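On 28th January Annick Li wrote:
> Is anyone else's sourdough sulking this winter? Mine took 14 hours
> to rise and still came out like a doorstop.

Oh Annick, you have all my sympathy! My kitchen in Riihimäki gets so chilly that I now feed the starter twice a day and use warmer water (a trick I picked up in July, of all months).
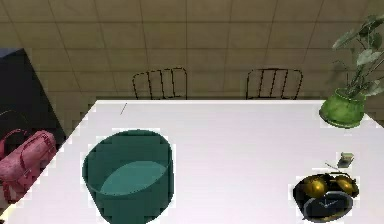

I also hold back 100 grams of the water until the salt goes in, and I let the dough sit overnight, well wrapped, and try very hard not to poke it. Do tell us how the next loaf goes.
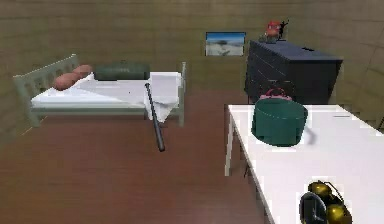
Bed with two pink pillows and a green bolster

Warmly,
Raimo Suominen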